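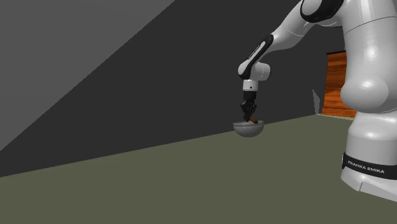

Chapter 3: Slack Strings and Open Tunings

3 min read
Last updated February 2026

Sooner or later every guitarist turns a peg the wrong way and likes the result. Lower both E strings and the B string, and you have D-A-D-G-A-D, a tuning that makes one finger sound like a plan. Your old chord shapes will now sound terrible. Leave them alone for this chapter. We begin with the bass string, which will go flat again by page 198.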